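Ticket 2992: Stone samples page times out and saves the wrong finish
Product: Tidard inventory, web version
Site: Coltell showroom
Status: Resolved 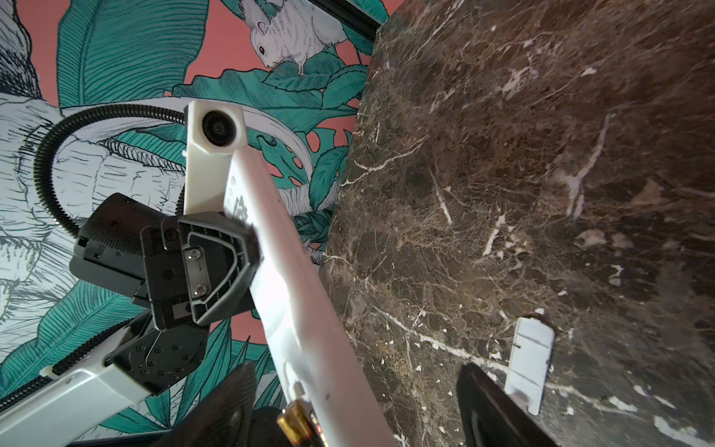 Problem as reported

When we open the record for any brown marble and change the finish from honed to polished, the Save button grays out and the page sits there. After a minute or so it goes back to the list. Opening the record again shows the finish as honed, but the price has changed to the polished price. Two quotes went out with the wrong finish on them before we caught it.

Other stones seem fine. We tried granite and quartz and both saved right away. Same result on the front desk computer and the one in the back office.

First reply from support

Thanks for the details. Please try these and write back with what happens:

1. Sign out of Tidard on every computer, then sign in on one only.
2. Clear the browser cache for the last 4 weeks.
3. Open one marble record, change the finish, and save without touching the price field.
4. If it hangs, leave it alone and note the time.

Also tell us whether the marble records were typed in by hand or imported from a supplier list.

Customer reply

Did all of that. Still hangs. It hung at 10:40 a.m. and again at 10:55. The marble records came from the Kurek supplier list, imported in March. Granite and quartz were typed in by hand before that.

One more thing – if I change the finish and the thickness together, it saves. If I change the finish alone, it doesn't.

Support notes (internal, shared with customer on request)

Checked the server log for both times. Each save is rejected by the finish lookup and retried until the page gives up. The price is written in a separate step that runs first, so it goes through even when the finish does not. That explains the mismatch on the quotes.

Looked at the import file. The Kurek list writes the finish with a trailing space, so the record holds "Honed " and the lookup table holds "Honed". When only the finish changes, Tidard compares the old value to the table and finds no match. When thickness changes too, the whole row is rewritten and the old value is never compared.

Records affected: 199, all marble, all from the same import.

Fix applied

1. Exported a backup of the marble records.
2. Trimmed trailing spaces from the finish field on all 199.
3. Rebuilt the finish lookup for the Coltell site.
4. Tested a finish change alone on 7 records. All saved the first time, with the matching price.
5. Set the test records back to their original finish.

What the customer still needs to do

Run the Price Mismatch report under Tools and go through the rows it lists. The trim did not touch prices, so any record that was edited during the problem may still carry the wrong one. Quotes that were already sent have to be reissued by hand. Tidard does not update a quote once it has been emailed.

Before the next Kurek import, turn on "Trim text fields" on the second import screen. It is off by default – we have asked Stenent, who maintain the import tool, to change that. No date yet.

Customer reply

Report showed the two we knew about plus one more that had not been quoted. Fixed all three. Saving works on both computers now. The trim setting was hard to find, it's under Advanced and you have to scroll down.

Support

Noted about the setting. We will add that to the help page. Closing this ticket. If it comes back, reply here and it will reopen under the same number.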